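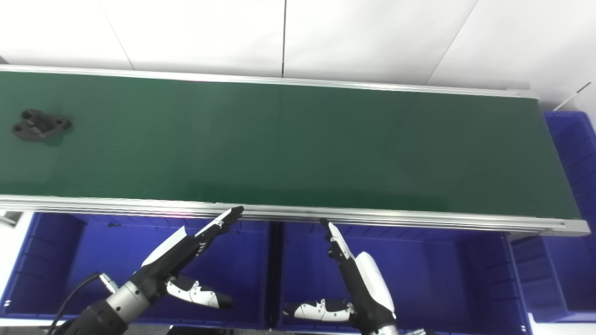
*One part on the belt, two hands at the near rail, blue bins below. The sorting cell at Grerkard's Paredes site.*

**Grerkard puts its robot rules on one page**

March 18, 2021 — The rulebook for the two-armed sorting cell at Grerkard used to run to 576 pages, and its main safety function was holding a door open. As of this month it has been replaced by a single sheet with 10 rules in large type.

The sheet is the work of Zuleica Teixeira, who looks after machine safety at the Paredes site and who read the old manual from cover to cover over the winter. She reports that it defined the word "bin" in 3 places and disagreed with itself each time.

The new rules are blunt. One part goes on the belt at a time. Both hands wait open at the near side of the belt until the part is within reach. Cables get checked before each shift, by a person, with their eyes. Anyone reaching over the bins stops the cell first, including managers, who have a rule to themselves.

Rule 7 has caused the most grumbling. After any stop, the operator must wait 30 seconds before restarting and use the time to look at the cell. Operators had asked what they were supposed to look for. "Whatever made it stop," Teixeira said.

Plikeo, which supplies the cell's control software, has asked for a copy and suggested an appendix. The request is being considered slowly.

The full manual still exists for anyone who needs torque settings or the history of the torque settings. It now lives in Pedia, the company's document system, where it was opened by up to five people last year — one of them Teixeira, and one looking for the vacation policy.

Grerkard's other cells will get their own sheets once the first has been through a review at the end of March. The same limit applies: one page, one side, and no shrinking the type.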